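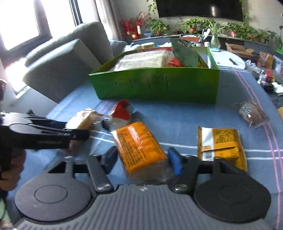 Henare Shared Services
Facilities and Pantry Requests

Ticket 474
Subject: Bread box arrives on third floor with the sliced loaf squashed
Category: Pantry > Packing > Other
Priority: Low (requester selected Critical)
Status: Resolved, see last entry
Opened: Jan 8, 2018

Requester wrote:

The green box came up this morning and the sliced white loaf was shaped like a saddle. This is the third week. I don't mean a bit dented. The toaster in 148 takes flat slices and has no setting for saddle. The rolls were fine, the pastries were fine, the thing with the yellow lid was more than fine because it had been sitting on the loaf the whole way like a cat. Please advise. I have marked this Critical as there is no option for Breakfast.

Pantry desk, Monday 9:40
Received. Priority changed to Low. Please confirm the following:
Which box was used?
Was the loaf squashed at the top, the bottom or the side?
Did anyone put anything on the box after it was packed?

Requester, 9:52
The green one with the slits in the front wall. There has only ever been the green one.
Side, with a thumbprint.
A ream of paper. I found it there. I have removed it and would like that noted.

Pantry desk, 10:15
Noted. The ream doesn't explain the side. Box walls are higher than the loaf when it lies flat, so we think whatever did the damage was inside with it. Will repack on the table downstairs and try to reproduce.

Pantry desk, 11:30
Reproduced on the first attempt, which was gratifying in a way I won't be mentioning at home.

Method: everything out on the blue cloth, then back in the box in the order it came to hand. The order it came to hand was loaf, red packet, green bag, round yellow lid and what's under it, and then a growing pile of items with nowhere to go. The bag of brown rolls went in last, on top, with persuasion. The persuasion went straight through to the loaf.

Workaround for today: bring the rolls up separately. Carry them in your other hand.

Requester, 11:41
My other hand has coffee in it.

Pantry desk, 11:44
Workaround for today: make two trips.

Pantry desk, 1:20
Called Fosano, who supply the boxes, and asked whether there's a bigger one. There is. It comes in packs of 336. We have asked whether it comes in packs of one and are on hold with some very cheerful flute music.

Pantry desk, 1:50
It does not come in packs of one. The lady suggested we could share an order with "other bread people." Asked her to put any she knows of in touch with us.

Also asked what the slits are for while I had her. She said ventilation. Requester's theory from last month (that they are so the bread can see out) is closed as not confirmed.

Pantry desk, 2:35
Second packing test. Changed one thing: soft items last.
Box on the cloth, open side up. Firm things in first, along the back. Loaf at the front, lying down, tag end facing the slits. Small wrapped pastries on the loaf, one layer. Flat snack packets stood on edge down the side like files. Rolls on top of the lot, resting, no pressing.

Result: loaf came out flat. Pastry came out with its icing on the inside of the wrapper, but we have no record of where the icing was before the test, so it doesn't count.

Requester, 2:48
It counts to me.

Pantry desk, 2:50
Please open a separate ticket for icing.

Pantry desk, 3:10
Third test, with the real trip this time: out of the packing room, up in the elevator, along the corridor past Brustska's door with the mat that catches everyone's foot. Caught foot. Box tilted. Rolls slid to the left and took a snack packet with them. Loaf stayed put with the firm items behind it and had nothing worse than a crease at one corner. Calling that a pass.

Have asked Brustska about the mat. They say the mat was there before us. The mat has a strong case.

Requester, 3:25
Can I ask why we don't just get less bread? We had sliced, rolls, and the one in the orange wrapper that nobody on three has ever opened.

Pantry desk, 3:31
The standing order with Sukon is for 6 kinds of baked item per floor and was set up before my time. I could ask for fewer but the form to change it needs the form that set it up. I have looked in the cabinet. I have looked behind the cabinet. I found a cracker.

The orange one gets opened on two, for what it's worth. They speak highly of it.

Requester, 3:36
Then give them ours.

Pantry desk, 3:37
That is a very good idea and I'm annoyed about it.

Pantry desk, Tuesday 8:55
Orange-wrapped bread left out of the third floor box and sent to two. Everything else went in without persuasion. Lid closed. We hadn't realized the lid could close; it has been folded back for so long that it had to be talked round with tape.

Packing order is now written on the card taped to the table, as follows:

1. Lay everything out on the cloth before any of it goes in. Check the bags are shut.
2. Anything in a tub or with a hard lid goes at the back.
3. Upright bags next to it.
4. Sliced loaf at the front, flat. Nothing heavier than a pastry on the loaf.
5. Flat packets on edge, down the side.
6. Rolls on top. Do not press the rolls.
7. If it doesn't fit, it doesn't go in this box.
8. Carry level. Mind the mat.

Somebody has already written "press the rolls" under number 6. The handwriting is known to this desk.

Requester, Tuesday 9:20
Box received. Loaf is loaf-shaped. Toast was made in 148 at 9:14 and went in and came out of the toaster without a knife being involved. Yellow lid arrived the right way up. I'd still like to know about the thumbprint.

Pantry desk, Tuesday 9:32
The thumbprint was ours. The loaf gets lifted out of the delivery crate by its middle. From now on it gets lifted by the neck of the bag with a hand underneath. Added to the card as number 9, over the tape, so it's a little hard to read.

Setting to Resolved. Fosano still have us down as interested in the 336 and will ring again in February. If they ring your extension by mistake, please don't say yes to anything.

Requester, Tuesday 9:34
Too late for that. How big is the cupboard in 148?

Pantry desk, Tuesday 9:35
Ticket reopened.

Requester, Tuesday 9:36
I was joking.

Pantry desk, Tuesday 9:50
Ticket resolved. Priority on your next three will be set by us. Please return the green box by Friday, empty, with the tape still on the lid.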